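Purnska Kitchen Handling Trial
Progress report to the Stindport fund, second period

Work in this period went into choosing a gripper for the table-clearing tasks. Two candidates were compared on the same arm: the Pyo, a parallel gripper with flat pads, and the Dosineck, which has a wider opening and softer pads. The controller was left unchanged throughout, so any difference in the results should come from the gripper or from the way its cables were carried. The third item in the plan, a second controller, has been moved to the next period with the fund's agreement.

The test objects are toy food, plates, bowls and cups, set out on a white table. They were picked for awkward shapes. A bottle lying on a plate has to be gripped across the body without dragging the plate along, and an oval dish has only its rim to offer.
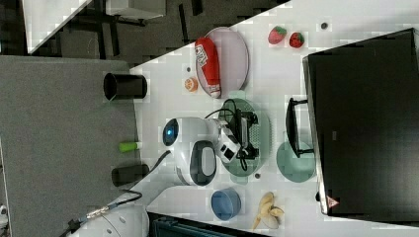
Melur Goh

1. Work done

The arm was recalibrated at the start of July after the wrist adaptor was replaced. A-yeong Wang wrote the new calibration routine and Ji-hoon Shin checked it against a dial gauge. The error at the fingertips was within the limit set in the plan, and the routine now runs at the start of every session.

We then logged 1126 grasp attempts, divided evenly between the two grippers. Each attempt began from the same arm position. Objects were put back by hand against a printed layout, with small changes in angle allowed. An attempt was scored as a success if the object was lifted, held and set down at the target without disturbing its neighbours. Drops and disturbed neighbours were logged separately, as they have different causes.

2. Results

On the bottle task the Dosineck succeeded in 78 per cent of attempts and the Pyo in 47 per cent. Most of the Pyo failures were slips during the lift. The flat pads touch a curved body along a narrow line, and raising the closing force moved the bottle sideways before it was held.

On small fruit the order was reversed. The Dosineck pads are thick at the tip and tended to push small items away as they closed. The Pyo could reach down close to the table and was the better of the two, though the gap was smaller than on the bottle.

Plates and bowls gave no clear result. Both grippers could take a rim once they were correctly lined up, and both failed when the approach angle was wrong. We regard this as a camera and planning problem and have left it out of the comparison.

3. Cables

Cable routing took more time than planned. A loop long enough to let the wrist turn fully is also long enough to touch things on the table, and a shorter one pulls on the connector. Contact between cable and object was recorded as a disturbance even where the grasp itself was sound. Sun-ja Ra has drawn a clip that would hold the cable closer to the wrist. It will be printed and tried before the next round of tests – the two grippers need different clip widths, so both versions will be made.

4. Camera position

The overhead view was compared with the side view for planning. From overhead, the gripper housing hides the target during the last part of the descent, and the planner has to rely on the position it stored earlier. The side view keeps the fingertips visible for longer but judges distance across the table poorly. Using both views together costs around 2 seconds per attempt on the present computer, which is acceptable for trials but too slow for the final demonstration.
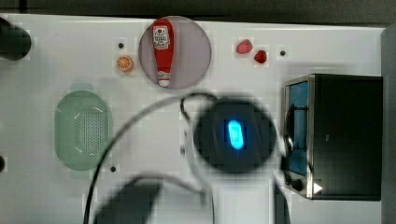 Can one gripper be used for the whole set of tasks?
The Dosineck can, provided its tips are made thinner; with the present tips it is not reliable on small items.

5. Problems and changes to the plan

One finger pad on the Pyo came unstuck during July and the affected attempts were repeated. The log format was also changed so that closing force is stored with every attempt. Earlier entries lack this value and have been marked accordingly.

6. Next period

Thinner tips for the Dosineck are on order. When they arrive, the small fruit tests will be repeated in full, followed by a shorter check on the bottle to confirm that nothing has been lost there. Dong-hyun Moon will begin the controller comparison in parallel, using recorded arm movements until the hardware is free.

No change to the budget is requested. The attempt logs and calibration records were placed in the shared project folder on Tue 19 August.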